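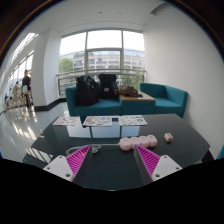

The Outlet Question, Settled for Now

Feb 25, 2024

Readers who use the Stiltow reading room will know that it has 16 seats by the windows and two wall outlets, both of them behind the radiator. This arrangement dates from a time when people came to a reading room to read. It has since produced a small economy of favors, extension cords and long looks.

We asked for your thoughts in the last issue and got 136 replies, a record for this newsletter. The previous record was 21, for the item on whether soup counts as food under the house rules. (It does. Please stop.)

Most of you want more places to plug in. A firm minority wants fewer, on the grounds that laptops hum and their owners sigh. One reply proposed a sign-up sheet in half-hour slots, with a second sheet for disputes arising from the first. Another came on the back of a Flenton bus timetable and said only "candles," which we have filed under general comments.

The building's owners, Habte, have now agreed to put in new outlets along the window side. The electrician is booked for March and thinks the job will take around 2 days, provided the wall is what the drawings say it is. Anyone who was here for the shelving will remember how that went. The room will stay open, but the window seats won't be available while the work is on, and there will be drilling. Bring headphones or a tolerant nature.

Until then, the old rules stand. No cords across the walkway. No unplugging a stranger's phone at 98 percent because it "looked done." The lamp by the atlases stays plugged in – it has seniority.

Notices about the exact dates will go up on the door and on our Gitport page, which we are told several of you have managed to find. Late replies can still go in the box by the coat hooks, and we'll get to them after the soup ones.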